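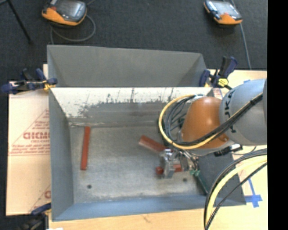 ### 3.2 Surface wear in reused sheet-metal bins

Figure 4. Open metal bin with sloping sides. The floor is scratched and carries light streaks and brownish stains; a pale scuffed seam marks the join between the floor and the rear wall.

Bins were collected in May from two household goods depots, Marsden and Fanine. Both depots lend open metal bins to households for sorting hardware, cutlery and small kitchen items, and both take them back without cleaning or repainting. A total of 57 bins was received. Of these, 39 had a complete loan record and were kept for analysis. The remainder were used only to train the two raters.

Wear was scored by zone, following the scheme of the earlier Hondar survey. Each bin was divided into floor, walls and seams, and each zone was given a grade from zero (no visible marking) to four (marking over the whole zone). Scratches and stains were graded separately. Where a stain lay over a scratch, both were recorded. Dents were noted but not graded, as their depth could not be measured reliably with the gauge available.

Walls presented some difficulty. Marking on an inner wall can have an irregular, speckled boundary, as on the rear wall in Figure 4, and the raters at first disagreed on where such an area ended. The rule adopted was to trace the outermost continuous edge and ignore isolated specks beyond it. Fine vertical scratches were counted as one group when they lay closer together than the width of the tracing pen.

Floor grades rose with the number of loans at both depots. Seam grades did not follow the same pattern – several bins with short loan records had seams graded three or higher. One possible cause is the Groltance stacking rack in use at Marsden, which holds bins by the lower edge, but the loan records do not state which bins were stored on it.

Stain grades showed no clear link with loan count. The depots' records list the borrower and the return date but not the contents, so the source of any given stain remains unknown. H. Kazlauskienė (Helju Kazlauskienė, second rater) repeated the stain grading after an interval of two weeks, and her second set of grades is the one reported in Table 2.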